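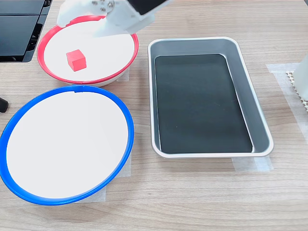 Ácaro rojo en el gallinero: lo que hice este verano

Abro hilo porque me lo han pedido varias personas del grupo de Grarer. Cuento lo que hice en mi gallinero, que es pequeño y de madera. Quien tenga una nave o un gallinero de obra tendrá que adaptarlo.

Primero, cómo lo vi. Las gallinas no querían entrar a dormir. Se quedaban en el tejadillo del comedero hasta que era noche cerrada y había que meterlas a mano. Yo lo achaqué al calor y perdí una semana.

La pista buena fue la cresta. Dos de ellas la tenían más pálida de lo normal y ponían menos. Pálida no quiere decir siempre ácaro, puede ser muda o lombrices, pero junto con lo de no entrar ya era para mirar.

De día no se ve casi nada. El ácaro está metido en las juntas y sale de noche a comer. Hay que ir con linterna un par de horas después de que se acuesten y pasar un papel blanco por debajo del palo. Si quedan rayas rojas, lo tienes.

Otra forma: cartón corrugado doblado y sujeto a la parte de abajo del palo. Lo dejas un par de noches y lo abres dentro de una bolsa. Ahí se esconden. La bolsa cerrada va al congelador y luego a la basura.

Mi gallinero es un Virier de los básicos. El fallo que le veo es el apoyo de los palos: van encajados en una ranura y la ranura es un hotel para el bicho. Los extremos del palo estaban grises de ceniza, que son mudas y suciedad del ácaro.

Lo que hice el jueves por la mañana. Gallinas fuera, al parque. Cama entera a sacos cerrados. Yo no la eché al compost, la llevé al punto limpio. Palos fuera, ponederos fuera, bandeja fuera.

Cepillo duro en todas las juntas y después la vaporeta. La mía dice que alcanza más que de sobra en la boquilla, pero a un palmo de la madera ya no quema. Hay que ir pegado y despacio. Con agua de la manguera solo los cambias de sitio.

Después, secar. Todo el día abierto al sol. No cerréis con la madera mojada, que luego viene el moho y tenéis otro problema.

Tierra de diatomeas: en las ranuras, en los extremos de los palos y bajo la cama nueva. Poca cantidad y con mascarilla, que el polvo es malo para vosotros y para ellas. Si se moja no sirve hasta que vuelve a secar.

Repetir. Esto es lo que mucha gente se salta. El calor no llega a todos los huevos, y en verano el ciclo es corto. Yo repetí a los 10 días y otra vez más adelante, aunque el papel salía limpio.
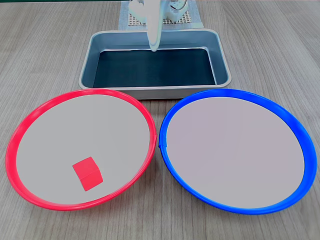 Página 2

Sigo con las preguntas que me habéis dejado.

¿Cuánto costó? 137 euros en total, con la vaporeta incluida, que es casi todo el gasto. Si os la prestan, queda en muy poco. Un gallinero nuevo como el mío estaba a 203 euros, por si alguien está pensando en tirarlo y empezar de cero. Los ácaros aguantan meses sin comer, así que dejarlo vacío unas semanas tampoco lo arregla.

¿Productos? Compré un bote de Skavaner en Hoàng, el almacén de piensos de la carretera. Es para superficies, no para el animal. Lo usé una vez en los ponederos vacíos y ventilé antes de meterlas. No sé deciros si hizo algo o fue el vapor.

Sobre los tratamientos en el agua de bebida: los hay y los receta el veterinario. Preguntad por el tiempo de espera de los huevos. No uséis pipetas de perro o de gato, aunque os digan que siempre se ha hecho.

¿Aceite en los palos? Yo pinto los extremos con aceite vegetal, solo donde apoyan. Ayuda un poco. Se pone rancio y pegajoso, así que hay que limpiarlo antes de volver a dar.

¿Pican a las personas? Sí. A mí me salieron ronchas en los brazos después de vaciar la cama. Manga larga, la ropa directa a la lavadora y ducha. No viven sobre nosotros, pero molestan.

¿Y las aves silvestres? Pueden traerlo. Yo tenía un nido viejo de gorrión pegado al alero del gallinero. Comprobé que no había nadie dentro y lo quité. Si está ocupado no se toca.

Gallinas nuevas: las mías venían de un criador con hasta 50 aves en la misma caseta y no miré las cajas de transporte. Ahora las cajas de cartón se tiran el mismo día y las nuevas pasan la cuarentena aparte.

Cambio que recomiendo si sois un poco mañosos: quitar las ranuras y poner los palos sobre escuadras de metal, separados de la pared. Se sacan en un momento y se ve enseguida si hay bicho. Los míos los cambié con restos de una estantería.

Cómo están ahora: entran solas otra vez y la cresta ha recuperado color. La puesta sigue floja, pero la muda está cerca y no espero mucho más hasta que alarguen los días, en enero o después.

Sigo pasando el papel una noche por semana. Si vuelve a salir rojo lo pongo en este mismo hilo.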